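Ukthorpe Folding Board, Model 121
Set-Up and Use Guide

Section 4: Folding T-Shirts and Other Light Knits

Read Section 3 (Opening and Leveling the Board) before you start. The steps below assume the board is open, the hinges are clipped in, and the panels lie flat.

4.1 What You Need

Model 121 board, opened
A flat surface at least 12 inches wider than the open board on each side
Clean, fully dry shirts
The Evora spacer card (supplied in the sleeve inside the back cover)

Damp cotton stretches when it is pulled flat and will not hold a crease. If a shirt feels cool at the seams or under the arms, hang it until it is dry.

CAUTION: Do not use the board on a surface that has just been ironed on. Heat can warp the side panels. Let the surface cool completely first.

4.2 Preparing the Surface

1. Clear the surface and wipe it with a dry cloth. Crumbs and grit under the center panel will make the board rock.

2. Set the board down with the Ukthorpe name facing you. The two side panels should be to your left and right, and the lower panel should be closest to you.

3. Leave space next to the board for laying out the shirt. You will straighten each shirt here before moving it onto the board.

NOTE: A light-colored surface makes it easier to see the edge of a dark or bright shirt. If your table is dark, put down a plain white sheet and pull it tight.

4.3 Laying Out the Shirt

1. Turn the shirt right side out. Check the sleeves as well as the body.

2. Hold the shirt by the shoulder seams and let it hang. Give it one firm shake.

3. Lay it face down on the clear surface, collar away from you.

4. Smooth from the center toward the side seams with the flat of your hand. Do not pull on the side seams. Pulling there makes the body wider at the bottom than at the top, and the finished stack will lean.

5. Look for places where the cloth has tucked under itself. They show up as dark hollows or as a ridge you can feel. Lift the nearest edge, draw the hidden layer out, and lay the edge down again.

6. Leave the hem until last. It is covered in 4.4.

4.4 Straightening the Hem

Knit hems tend to roll after washing. A rolled hem adds thickness on one side of the fold, and it will press into a hard line if the shirt sits in a stack for long. Straighten it before the shirt goes on the board.

1. Find the hem by its stitching. The line of stitches runs along the doubled edge. On some shirts there are two lines close together; use the one nearer the body of the shirt as your guide.

2. Pinch the doubled edge at one point. Hold both layers of the hem. If you hold only the top layer, the bottom one will stay rolled.

3. Raise the edge just far enough to clear the surface. The rest of the shirt should stay where it is.
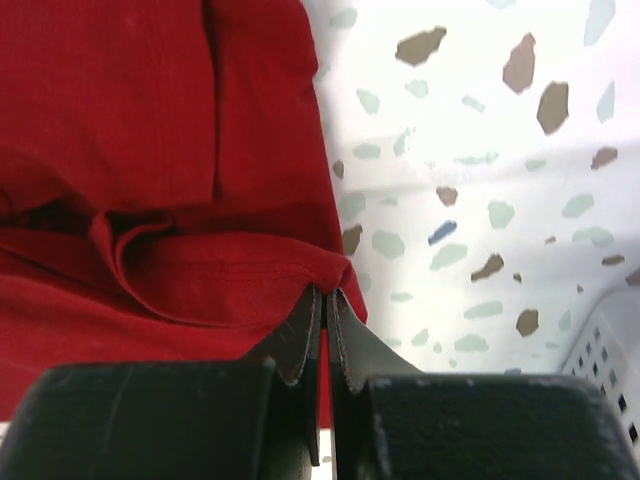

Figure 4-1. Hem pinched at the doubled edge, with the line of stitching showing.

4. Draw the edge gently toward you until the roll opens, then lower it.

5. Move along the hem and repeat until the stitching lies in a straight line from one side seam to the other.

6. Run your palm once along the full width. The edge should feel the same thickness all the way across.

CAUTION: Do not tug the hem to remove a crease in the body of the shirt. This can break the stitches. Smooth creases by hand, working toward the nearest edge.

4.5 Folding

1. Slide both hands under the shirt and move it onto the board, still face down. The collar should line up with the top edge of the center panel.

2. Place the Evora spacer card below the collar, between the two printed marks. For children's sizes, leave the card out.

3. Fold the left panel over to the center and return it to flat.

4. If the sleeve sticks out past the fold, turn it back so that it lies inside the edge.

5. Fold the right panel over and return it. Turn back the second sleeve if needed.

6. Fold the lower panel up and return it. The hem should land just short of the collar.

7. Slide the spacer card out from the top. Turn the shirt over and lift it off with both hands.

NOTE: Shirts longer than the board need one extra step. Before step 3, turn the hem up until it is level with the bottom edge of the lower panel. Keep the turned part straight; use the stitching as your guide.

4.6 Stacking and Storage

Stack shirts with the folded edge facing the front of the drawer or shelf. Keep stacks to 12 shirts for light knits. In the Cheema drawer insert (sold separately), the limit is 16, as the side walls hold the stack upright. The Wosthorpe shelf bin takes 18.

Do not press down on a full stack to make room for more. Start a second stack.

4.7 If the Fold Does Not Come Out Right

The finished shirt is wider at the bottom.
The body was stretched during layout. Shake the shirt out and repeat 4.3, smoothing only from the center.

There is a lump along one edge.
Either the hem has rolled again or a sleeve is caught. Unfold the lower panel first and check the hem. If it is flat, open the side panels and check the sleeves.

The hem shows below the collar on one side only.
The shirt was not square on the board. Move the collar back in line with the center panel and fold again.

The side panel springs back before the fold is finished.
Check that the hinge clips are fully seated. See Section 3.

The spacer card pulls the fabric when removed.
Hold the folded shirt down with one flat hand and draw the card straight out from the top. Wipe the card with a dry cloth if it has picked up lint.

For sweaters and heavy knits, go to Section 5. For long-sleeved shirts, follow the steps in this section and see the sleeve diagram on the inside of the back cover.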